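4.2 Positioning the desk lamp

1. Stand the lamp on a flat, level surface with the base fully supported.
2. Run the cord off the far side of the table.
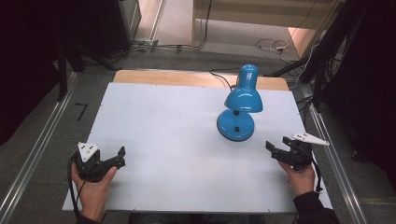 What clearance does the shade need?
Keep it 300 mm from paper, curtains and other flammable material.

3. Switch off and unplug before changing the globe. Wait 20 minutes.

CAUTION - do not cover the shade.

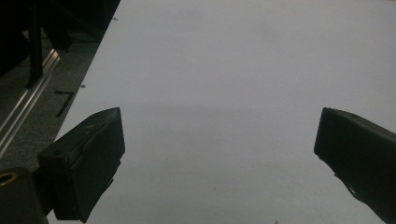
How is the base cleaned?
Wipe it with a dry cloth, lamp unplugged. Do not use solvents - they dull the colour.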